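Budgeting for a second arm, or spend it on fingers and trays first?

Asked Sun 9 August in Equipment & Buying

I help run a small test bench and we've got money left over that has to be spent soon. We do tabletop stuff, mostly groceries and small household items, picking things up and putting them where they belong. My first thought was a Stulter gripper upgrade, which I've been quoted at 554 for the pair of fingers plus pads. My second thought was to leave the grippers alone and buy more trays, boards and things to pick up. Narrow cartons are what we work with most.
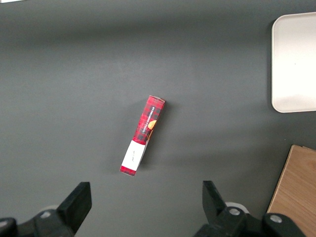
Shortbread carton on the bench, standard black fingers, tray and board off to the right.

Has anyone bought the Stulter set? Is it worth it for light boxes like this, or am I just shopping because there's money?

3 answers

Answer 1 (accepted)
I'd hold off on the fingers! We got ours from Seol instead and they sat in a drawer for most of July while we sorted out the mounting plate (check your screw pattern before you order anything, please). What we really ran short of was furniture.
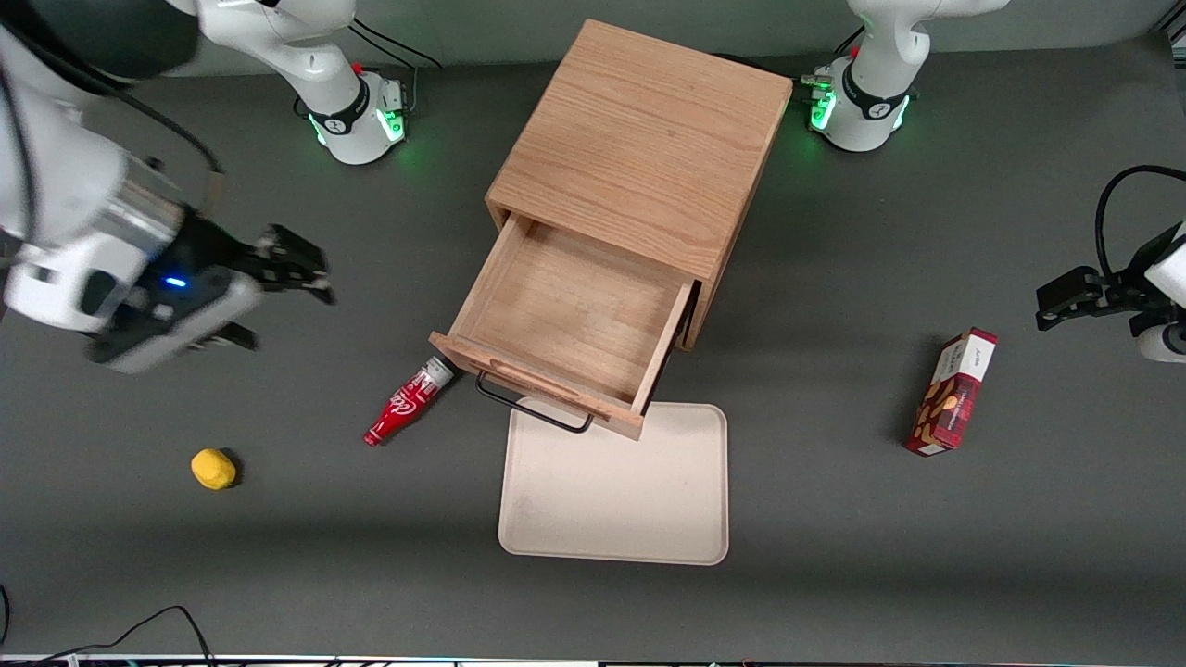
Furniture eats more of the budget than people plan for, and it's a pain to ship too. I'd price that before the small stuff. With two arms sharing a table you want something in the middle they can both get at, and that little oak cabinet with its drawer pulled out and a tray right in front is the kind of piece I mean. Get one with a handle your fingers can get behind, and buy 2 if you can, same model, so you've got a spare when a drawer runner goes. Then pads. Then fancy fingers if there's anything left.

Answer 2
depends what you're picking up. stulter is fine, pads wear out fast

Answer 3
We bought through Tomholm and the lead time was 17 days, which matters if your money expires. Ask for a written quote that has shipping on it, ours didn't and I had to go back and beg for the difference. Also put cable clips on the list, they cost next to nothing and I forget them every single time. Oltgate has trays but I haven't tried theirs so can't say if they're any good.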